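Emovbridge Workshop Course
Handout 4: Wrist camera and gripper, in simulation first
Notes by Dalal Chidiac, 11 Jul 2023

Welcome back! Last time we got the shoulder and elbow joints moving under their own power, and this time we get to the part everyone signed up for – the hand. Before you bolt anything to your own arm at home, we run the gripper in the simulator, where a bad command costs you a restart and no broken plastic.

What you need open
The Pusano simulator, your arm file from Handout 3, and the gripper file from the shared folder. If you are building at the shop, the bench machine has all three already.

Step 1. Attach the gripper to the last link of the arm. Check that the parent name matches yours exactly, capitals included (this got half the group last session, me too).

Step 2. Add the camera as a child of the wrist, behind the fingers and looking out along them. Set the image to 512 by 512. Bigger looks lovely and slows everything down.

Step 3. Set finger travel from 0 to 100, where 100 is fully open. Start with a speed of 20. Vasilis Stoyanova runs his much faster on the Skamovton build and it is great fun to watch, but get yours smooth first!

Step 4. Turn the wrist through its full range with nothing in the gripper. Both fingertips should stay in the camera view the whole way. If one drifts out, your camera is a child of the forearm – move it down one link and try again.

Step 5. Save a still from the wrist camera and put it in your build log with your joint values next to it. You will want it when you mount the real camera and have to match the angle.

For next time
Print the finger blanks, bring four M3 screws, and read the section on servo horns. Mine took two tries to print and I loved every minute of it. 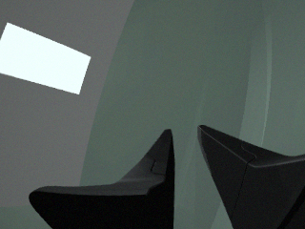
Can I use a different servo from the one in the parts list?
Any servo with the same mounting holes will fit, but you will have to set the open and closed limits again before you run it.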